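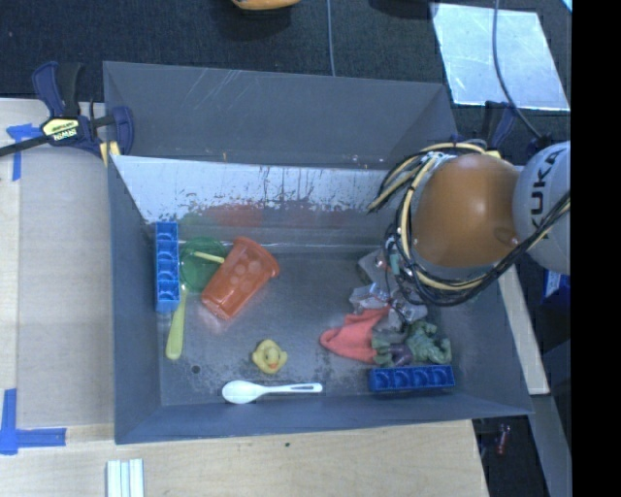

灰色の箱の中身。手前に黄色いアヒル、左に青いブロック。

Vastoraの樹脂成形工場が年に一度の一般公開をやるというので、行ってきた。2019年6月13日、梅雨の晴れ間である。最寄り駅から無料バスで41分。案内には「駅からすぐ」と書いてあったので、工場の人たちは普段よほど遠いところから通っているのだと思う。

受付で首から下げる札と、サイズの合わない保護メガネを渡される。私のはメガネの上からかけるタイプのはずだったが、かけると耳が前を向いた。同じ班の子どもたちは全員似合っていた。

見学は8人ひと組で、まずは原料置き場から。米粒のような樹脂のペレットが袋に詰まって天井近くまで積んである。説明係の人は色の話になると急に早口になった。黄色は難しいらしい。ほんの少し別の色が混じっただけで濁って見えるので、黄色を流す前の機械の掃除には半日かかることもあるという。家の台所にある黄色いスプーンを、もう少し丁重に扱おうと思った。帰るころには忘れていたが。

次が成形ライン。Stollbergという型締めの大きな機械が並んでいて、扉の窓から中がのぞける。型が閉じ、しばらく何も起こらず、開くとコップが落ちる。これだけのことなのに、大人が窓の前から動かない。後ろの班に追いつかれて、うちの班だけ二度注意された。機械の音はかなり大きく、説明の半分は口の動きで理解した。残り半分は理解していない。

いちばん面白かったのは、地味だと聞いていた検査室である。透明なコップを光にかざして気泡や筋を探す。見本を渡されて「不良はどちらでしょう」と聞かれ、自信をもって指したほうは合格品だった。ベテランは触っただけでバリがわかるそうで、私が触ってもコップだということしかわからなかった。

昼は社員食堂が開放される。カレーは600円。味は普通、福神漬けは取り放題。配膳の列がラインより遅いのはどうかと思うが、窓から芝生が見えて気分はよかった。器はもちろん自社製で、裏返すと刻印がある。食べ終えた客がみな皿を裏返しているのがおかしかった。

午後は新しい食器シリーズ「Mudgway」の展示。アウトドア用で、重ねると4点がひとつに収まる。ただし収める順番が決まっていて、私は間違えた。係の人が無言で直してくれた。隣では再生材「Trindico」の紹介をやっていて、パネルの文字が細かく、読んでいる人より前のベンチで休んでいる人のほうが多かった。私も後者である。

土産売り場では型落ちの色のコップが安く、結局、使うあてのない橙色を買った。帰りのバスは1本逃すと次まで長いので、閉場の放送を待たずに出たほうがいい。保護メガネは返却すること。私は門のところで呼び止められた。

次回の公開は1月の予定だそうで、室内履きは要らないが靴下は厚いほうがいい。検査室の床は冷える。

シェア 41　コメント 4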